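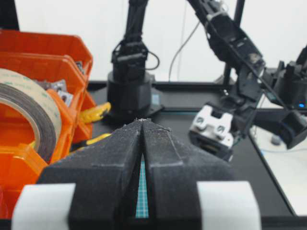
About Skenness

Skenness writes and checks working rules for small robot cells. Our customers are workshops, training centers and labs that have one or two arms on a bench and no safety department. We were set up by Kalevi Kokkonen, who had spent 16 years installing arms for a packaging firm and wanted a rule book short enough to be read at the bench.

We are a staff of 12. The main office is in Tostow and the test benches are at our Gaete site.

What we do

We visit, watch the work for a day, and write a bench sheet. The sheet covers who may start the arm, where the stop button goes, how cables are tied, and what has to be off the table before power comes on. It is never longer than 2 pages. We come back after six months and check the bench against the sheet. Our visit log stood at 1,526 entries on 30/08/2018.

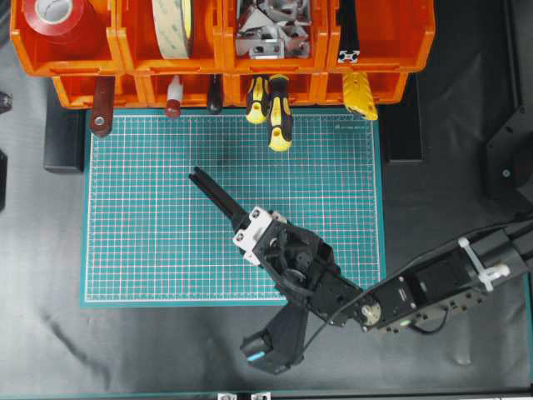 Storage is the part of a bench sheet that customers ask about most. Parts and tape go in open bins along the back, in the same order every day, so that a missing item is noticed. Screwdrivers hang from the front edge of the bins, handles down, and they count as being inside the arm's reach. A person takes one only when the arm is stopped. The same goes for brackets and tape in the upper row. Cables along the forearm are tied with zip ties, and we ask for the ties to be looked at before each shift.

Our rules are written to sit beside the national standards and the maker's manual. Where they differ, the stricter one applies.
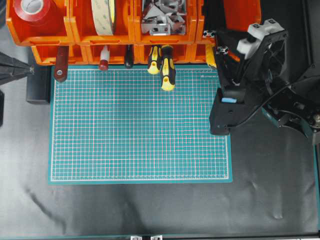
Every sheet also names one person who owns it. That person signs changes, keeps the old copies and can stop the work without asking anyone. We do not accept a sheet signed by a department.

Training

The Drallilum course is our two-day class for bench owners. It runs at Gaete each February and at other times by request. Groups are kept small and everyone writes a sheet for their own bench before leaving.

Working with us

Send us a short note on your arms, your floor plan and the hours you run. We reply with a visit date and a fixed price.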